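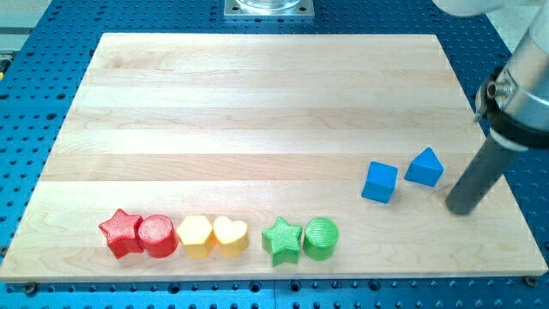

Maple chopping board, long strips of pale wood.

Filed under: Grant updates > Food and cooking
Last updated: 1st May

Hello Dalva,

You asked for a proper catch-up on the Illgate supper course now we're past halfway, so I've got a pot of tea on the go and the register open in front of me. It's mostly good news, with one moan about ovens.

We've had 64 people through the door since October, which is well over the 40 we put in the bid (I did wonder at the time if I was being cheeky asking for that many!). The evening group filled up first and has stayed full. The lunchtime one is slower. We lost a few when the 13 bus was rerouted and I haven't found a way round that yet, though Nayara Vasconcelos is asking Woltport if we can share their minibus on the days it would otherwise be parked up.

The course itself has changed a bit from what I sent you. We started with soups and bread as planned, but people kept asking for things they could make after work with whatever was in the cupboard, so Josué Guerra rewrote the middle weeks around rice, eggs, tins and a lot of onions. Knife skills now come in week one instead of week four. I'm so glad we moved them, the rest of the sessions run much quicker and people stop being scared of a whole squash. His black bean stew has been the big favourite, and I've eaten it more times than I'd like to admit.

Now the ovens. Two of them trip the electrics if they're both on high, so baking has to be done in shifts and we finish late. Gridel came to look and quoted for a new circuit, and I've put the quote in with the receipts. It's more than we've got left under equipment. Could we move the unspent printing money across? We printed hardly anything, people just take photos of the recipes on their phones.

Other spending is on track. Evangelista are still giving us 20 per cent off dry goods and Sławomir Pawłowska has sorted the food hygiene certificates, all paid for. I do owe you the childcare figures. They're half done, and you'll have them with the next claim.

Coming up: a fish week, a second go at flatbreads (the first lot were like roof tiles) and a shared supper at the end, which Valquíria Figueiredo is planning. You'd be very welcome, and bring whoever you like from the office. Just let me know beforehand if anyone can't eat nuts.

Give me a ring about the printing money when you get a minute, as Gridel will only hold their price for so long.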